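Grumley Opens Planning Program for Repair Shops and Refurbishers Considering Robotic Workcells

VULLAU, May 2, 2025 - Grumley, an equipment planning and integration firm serving the electronics repair and reuse trade, today announced a fixed-scope planning program for companies that want to budget for robotic workcells before they commit to buying one. The program is called Harms and is open to computer refurbishers, parts recovery businesses and in-house IT service departments.

Harms covers the period between the first internal discussion of automation and the signing of a purchase order. Participating companies receive a written equipment list, a floor and power plan, a staffing estimate and a cost schedule laid out by quarter. The documents belong to the customer and can be used to request quotes from any supplier, including suppliers that compete with Grumley.

Work on desktop computers is the first area the program addresses. Older office desktops reach refurbishers in mixed lots, and the models differ in where the power supply sits, how drives are latched and how cables are routed. A workcell budget based on a single model usually leaves out the fixtures and end-of-arm tooling needed for the rest of the lot. Harms asks each customer to supply a sample of the machines it handles, and the equipment list is built from that sample. 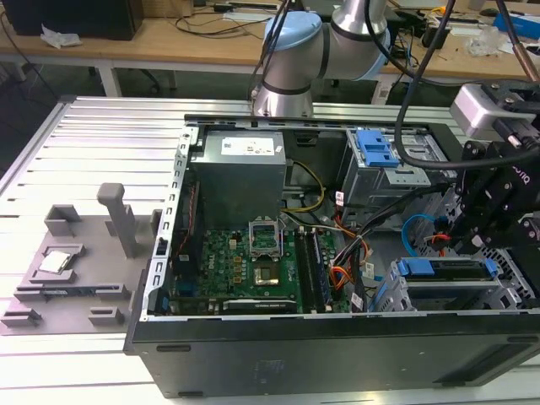 An opened desktop tower on the workbench, next to a 3D-printed fixture plate holding a CPU.

Customers will have access to the Grumley workshop in Vullau during the planning period. Visits are scheduled in half-day blocks. Staff may bring their own computers, cables and parts trays and go through their tasks at the bench with a Grumley planner, who records each step, the tools it needs and the time to be allowed for it in the budget. Steps that are better left to a person are marked as manual in the plan and costed as labor.

The cost schedule is divided into purchase costs and running costs. Purchase costs include arms, grippers, sensors, benches, guarding, computers and installation. Running costs include replacement gripper parts, fixture changes, software fees, training hours and floor space. Grumley decided to list fixtures under both headings. The first set is bought with the cell, and further sets are needed whenever the product mix changes. Customers that make their own printed fixtures can enter their own material and labor rates.

Cable handling has its own section in the plan. Drive and power connectors sit close together inside a typical case, and flat data cables bend and shift when nearby parts are moved. Many early budgets treat connector work as a single line. Harms divides it into reaching, gripping, unplugging and routing, and each is rated for how much operator supervision should be planned. 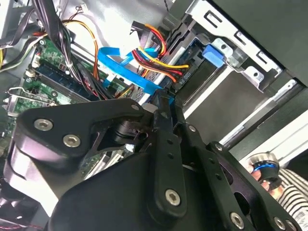

The rating has a direct effect on staffing figures. A task with a high supervision rating is budgeted with an operator present for the full cycle. A task with a low rating can be budgeted with one operator looking after 2 cells. Ratings are reviewed with the customer before the final plan is issued, and a customer may choose to plan at the higher level throughout. Companies that do so will see a longer payback period on paper and should expect fewer revisions in their first year.

Harms uses a costing worksheet named Gekel, which Grumley developed for its own quotations. Gekel contains 119 line items, from anchor bolts and air filters to operator training. Each line shows a quantity, a unit price, an expected service life and the person responsible for confirming the figure. Blank lines stay visible in the finished document so that finance staff can see what has not been priced yet. The worksheet opens in common spreadsheet programs and carries no license fee for program participants.

Pricing and availability

The program fee is $2000 per site. The fee includes the workshop visits, the written plan and one revision within 100 days of delivery. Travel to and from Vullau is not included. If a customer later orders a workcell from Grumley, the fee is credited against the order in full. Customers with more than one site may share a single equipment list between locations, but floor and power plans are prepared separately for each building.

Applications are open now, and the first planning visits will be held in July. Applicants should be ready to provide a list of the computer models they handle most often, a floor drawing with power outlets marked, current labor hours per unit and the budget year in which they expect to buy. Companies without a floor drawing can have one made during a site visit at an added charge.

Plans for laptops and small servers are in preparation. Grumley will announce terms for those categories separately.

About Grumley

Grumley plans, supplies and installs bench-scale automation for electronics repair, refurbishing and parts recovery. The company operates a workshop and training area in Vullau and supports customer equipment through service contracts and on-site visits.

Media and program inquiries: Grumley Communications Office, Vullau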